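Prultunham drinks firm drops the plastic ring

Larketti says its new two-can tray will end loose cans in the picnic bag. We have heard that before.

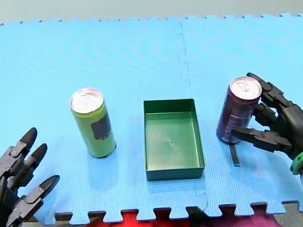
The Clordale firm wants 12 shops to stock it from September, and has yet to name a price.

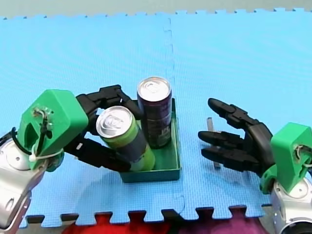 Telmo Urquijo of Larketti calls the tray "secure". Its walls are low, though, and the green can was leaning in it beside the purple one. A car boot will be less kind.

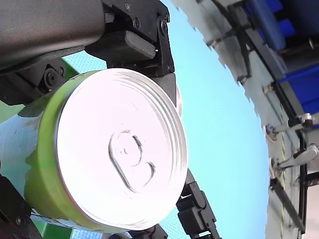
He promises 200 trays for a first run. Shops we asked want to see one survive a delivery van.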